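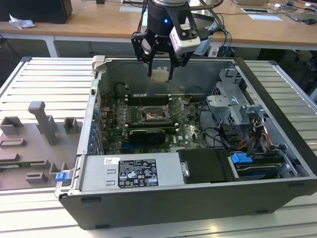

"I did not want a shop, I wanted a table"

Sioned Griffiths opens the door of the old reading room in Takstead with her elbow, as both her hands are full of mugs. It is a Monday, a little before six in the evening, and the repair evening begins at half past. She asks me if I take sugar and then forgets the answer.

I came to Takstead for the first time in April, when my own computer stopped starting and a neighbour told me that there was a woman who would look at it without asking for money. She looked at it for a long time. It could not be saved, but I went home knowing why, and I wished to write something about her.

Sioned grew up in Odirwood, on the other side of the valley, over her parents' ironmonger's shop. "We sold one screw at a time," she says. "A man would come in with a broken hinge in his pocket and my mother would find the screw for it. She wrapped it in paper. It cost almost nothing, and he would stay half an hour." The shop closed when she was 18. She went to work at Pritchard, the firm which then had the office machines contract for most of the county, and she stayed there until the firm was sold.

What did she learn there? "To be polite with people who are angry," she says. "And typewriters, in the beginning. There were still typewriters. Then printers, which I never loved. Then computers, which I did." I ask what she loved in them. She thinks about it. "You can open one and see where everything goes. A printer is all little wheels."

When she left Pritchard she was offered the lease of a small shop in Stedden Street, and everybody expected her to take it. She went to see it twice. "It had a nice window. But I did not want a shop, I wanted a table. In a shop you stand on one side and the person stands on the other side, and you take the thing away into the back. I wanted them to sit down with me."

So she asked for the reading room, which was used only for the flower club, and was given one evening in the week. On the first evening 3 people came, and one of them was looking for the flower club. Now she keeps a book with a red cover where each thing is written down with its fault and what was done. She lets me turn the pages. There are 579 entries. Many of them are lamps. There is a long run of toasters in the winter, one accordion, and a kettle which came back 5 times with the same owner.

"He was lonely, I think, but also it was a bad kettle," says Sioned.

I ask her about the things which cannot be repaired. It seems to me that this must be the difficult part. She says that it depends on who gave the thing to the person. With a new radio nobody minds so much. With the radio of a dead husband, she will try a second week and a third week, and write to people for parts. "I do not promise. I learnt that at Pritchard also. If you promise, they stop listening to the rest of the sentence."

Her rules are written on a card by the door. You must stay with your object while it is open. You must carry it home yourself, repaired or not. You may not bring a microwave. When I ask about the last rule she only says "no" and drinks her tea.

At half past six the room is already noisy. A boy has brought a desk fan and his grandfather has brought a clock, and they are arguing about who came in first. Sioned puts them at the same table. She gives the boy a screwdriver and tells him to keep the screws in a saucer in the order in which he takes them out. He asks what happens if he mixes them. "Then you will be here late," she says.

In between, we talk about the future of the evening. The roof of the reading room is not good and the rent will go up. There is an offer of a room in Odirwood, bigger and with better heating, and she has not answered it yet. Her mother still lives there and would like it. But the people of Takstead walk to the reading room, and the bus to Odirwood stops early.

"I would have to carry all the drawers," she says, and looks at them. They are the drawers from her parents' shop, with the sizes of the screws painted on the front in her father's writing. Some of the sizes are not made any more.

I ask if she still sells one screw at a time. She gives them, she says, but she wraps them in paper.

The repair evening in Takstead is every Monday from half past six. Tea is free. Bring your own fuse if you know which one you need.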